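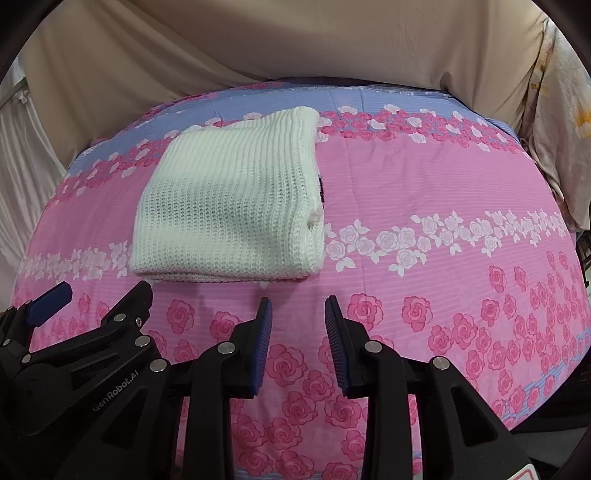 Folding of knitwear

Home | Household | Clothing care | Contents

From the Welex Household Encyclopedia
Contributed by the Welex editorial desk. Last revised in August

Folding of knitwear is the practice of laying a sweater or other knit garment into a compact shape for storage. It is distinguished from hanging, the usual method for shirts and jackets made of woven cloth. A knit fabric is built from loops of yarn, and the loops can lengthen under the garment's own weight when it is left on a hanger.

Work surface

Folding is commonly done on a table or a made bed. A bed offers enough room for both sleeves to be spread out, and a fitted or flat sheet keeps the garment clean. Printed sheets, such as those with bands of roses on pink and blue, make the outline of a white garment easy to follow. A very smooth surface is less suitable, as the lower layer may slide while the upper one is being turned.

Method

In the standard rectangular fold, the sweater is placed face down and smoothed from the collar toward the hem. One side is brought in to the middle and its sleeve is laid straight down along the body. The other side follows. The lower part is then turned up once or twice, depending on the depth of the shelf, and the bundle is turned over.

Vertical ribbing serves as a guide, since a fold made parallel to the ribs tends to lie straight. Thick ribbed bands form a bulkier layer and are normally kept flat. The side folds of a heavy knit are left rounded - pressing them into a sharp crease can leave a line that shows when the garment is worn.

Variations

The Posex fold, named for a maker of drawer inserts, adds one more turn so that the sweater stands on its edge. The Kundanard fold leaves the sleeves crossed behind the back and is used for short garments. Hoàng, a retail chain, teaches its shop staff a version completed in eight movements.

Storage

Folded sweaters are stacked with the heaviest at the bottom. White knits are often kept in cotton bags between seasons - plastic covers may hold moisture. Garments should be fully dry before they are put away, and long-stored pieces are refolded along different lines.

Related articles
Bed linen
Care labels
Drawer dividers
Rib stitch
Washing of wool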